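Building Materials and Daylight – Handout 2
Instructor: Bronisława Kubiak

Reflectance and the low sun

Facade reflectance is normally quoted for overcast sky, where illuminance on a vertical surface changes slowly with orientation. Direct sun at low altitude is a separate case. Light arrives nearly perpendicular to walls that face the sun and at a grazing angle to flat or shallow roofs. The short wavelengths have been scattered out along the path, so the beam is warm before it reaches any surface.

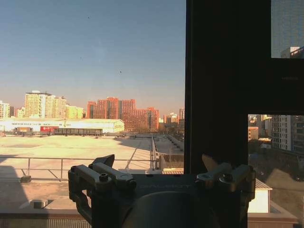 Apparent wall color is the product of the source spectrum and the reflectance of the material. Red brick reflects mostly long wavelengths and shifts further toward orange under a low sun, as the cluster of brick high-rises does, while the cream-colored block keeps its lightness and picks up only a warm cast. Haze adds a second effect: more distant buildings lose contrast and move toward pale gray and beige. Do not read material from color alone at that range.

For the exercise, use the Pinow data sheet. Assume a beam illuminance of 800 lux on the wall and treat all finishes as matte. Give results to two significant figures – more are not justified by the inputs.

Reading: Kalinowski, section 20.
Due Oct 24, 2026, by upload only.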